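Ifeanyi Haruna wrote:
> Do the 13 teams at Vutholm still play to 15, or is it
> timed? And who sets pool seeds?

Games are to 15, with a cap at 75 minutes. At the cap, finish the point and add one to the higher score.

1. Seeding. Curow and Jesden keep their spots from December. New teams go in at the bottom of each pool.

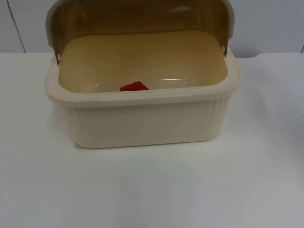
2. Rosters. Up to 26 players per team. Send changes to me before the captains' call – no edits after that.

3. Time-outs. 2 per team per game, none after the cap.

Tín Tôn

List contact: Hoàng Ultimate list desk | Back to top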